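Support > Skuvik teleop > Tickets > Closed
2 min read

Wrist policy stalls over the drive bay

Opened by I-seul Shim, 2018-07-13

Hi all, me again with the PC teardown task. We're comparing two ways of training the Skuvik arm to pull hard drives: whole-task demos, or the same demos chopped into short chunks by Nodley before training. The chunked one was meant to be the easy win. On the bench it gets over the open case, dithers for a bit and then times out, 12 runs on the trot (the whole-task policy at least has a go!).

What I've tried so far:

1. Restarted Nodley and reloaded the calibration file from April. No change.

2. Swapped the test machine. We're on a Dell desktop laid on its side now, with the drive in a blue plastic caddy, and I get the same dithering as I did with the old tower.

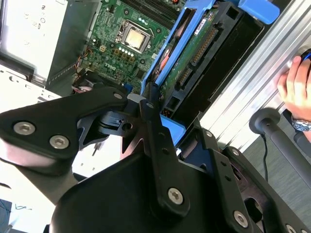

3. Replayed the training chunks one by one. Bingo, I think. I've got 115 demos, and in more than 100 of them the cut lands right in the middle of the approach, so the "reach" chunk ends before the fingers are anywhere near the caddy. The next chunk then starts from a pose the arm never gets to on its own.

4. Moved the cut to the point where the gripper starts closing, and let neighbouring chunks overlap by 2 seconds. Retrained overnight on Kwak.

Result: it goes in and closes on the caddy most of the time now. Still a bit of a wobble on the way out, but that's a separate ticket – I'll open it under Lavo once I've got clean logs.

Could someone add the overlap setting to the default config, please? I left it in my own branch for now. Happy for this one to be closed.

Contact support | Back to top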